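Storage and Workroom Practice
Handout 2: Lockers, keys and open shelving

Metal lockers and open shelving serve different purposes and should be specified separately. A locker is for items that must be signed for. Open compartments are for items in daily use, which need to be seen and put back quickly.

For the Conham exercise, assume a locker 900 mm high and 800 mm deep. The door must open through at least 90 degrees with the aisle in use. Mark the door swing on your plan – most plans handed in last March left it out.

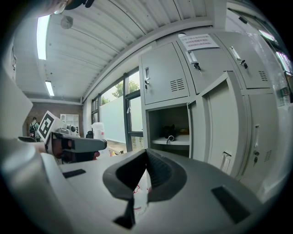
Carys Samuel objected that keys should never stay in the doors, as a key left in its lock gives no record of who opened it last. Her preference is a numbered key board beside the entrance, checked at close of day.

The objection stands for lockers holding issued stock. For shared consumables a key kept in the door is acceptable, provided a spare is held elsewhere. Ventilation slots must be kept clear in both cases, and notices fixed above them.

Reading: Cadwaladr, section 2. Plans are due on Nov 9, 2024.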